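Notes from the Seed Room
Apr 25, 2021

The seed library has moved, and we would like it known that only one drawer was dropped. It was the squash drawer. If you borrow an envelope marked "acorn" this season and grow something long and orange with a neck, please enjoy it and keep the news to yourself.

For those who missed the last newsletter, we've left the back hallway of the Grunenlow building, where we spent two winters next to the boiler learning what boilers do to lettuce seed. The new room is upstairs, on the north side, and stays cool enough that Marites Maglaya has started leaving a cardigan on the door hook. The cardigan is for general use. The mug beside it is hers.

We now have 2,000 envelopes in the catalog. Of these, a great many are tomatoes. We love tomatoes. We also have them in red, yellow, striped, black and "unsure," and we would take it as a kindness if members coming in with returns this fall thought for a moment about beans. Beans are easy to save. You leave the pods on the plant until they rattle, you shell them in front of the television, and you bring them to us in something that isn't a bread bag with crumbs still in it.

The germination tests are done for the spring. Loan Quan ran 33 varieties on damp paper towels across her dining table, and her family ate standing up for most of it. The peas came through beautifully. The parsnips did what parsnips do after a year in an envelope, so we've pulled the old ones and will restock when somebody grows a decent patch. The onions were poor as well. If you took onion seed from us before the move and have been blaming your soil, you can stop.

One surprise was the Pallari pole bean, donated in a jam jar with a label that said only "Pallari, good, climbs." All three claims have held up. Loan got nearly every one to sprout, and we have enough to lend to anyone with a tall fence and patience. Please return twice what you borrow. Last year's returns on pole beans came to slightly less than what went out, which takes some doing with a plant that makes hundreds.

A word on labels. We need the name, the year and whether anything related was flowering nearby. "Mom's" is not a variety, though we have four of them and they're all quite good. Pencil is better than pen. Glitter pen is neither, and you know who you are.

The borrowing rules are the same as before. Up to six envelopes per household per season, sign the card, put the card back in the box and the box back on the shelf. The box has been found in the sink. We are not pursuing it.

The bigger change will come in July, when the catalog goes onto Lendix and you'll be able to look things up from home. We are typing in the cards now. Some of the handwriting dates from the first year of the library and one run of entries under K may be kale, or kohlrabi, or a grocery list. Anybody who remembers donating a K is invited to come and look.

Seedling swap details will go up on the door once we've settled on a spot with shade. Last time the basil fainted before the doors opened and a few of the members weren't far behind. Bring trays if you have them, bring labels if you don't want to take home eleven mystery peppers, and please, no mint. We have been given mint. We are still being given mint.

Envelopes and pencils are always welcome, as are small jars with lids that belong to them.
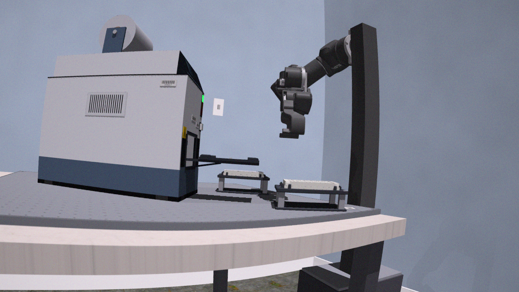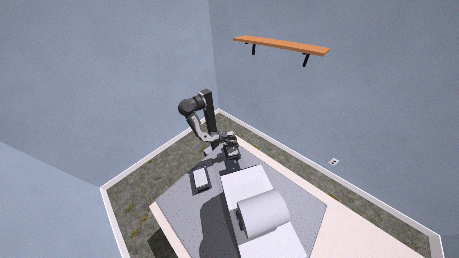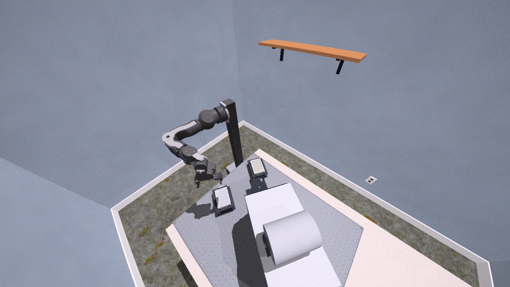 Computer renderings of a laboratory.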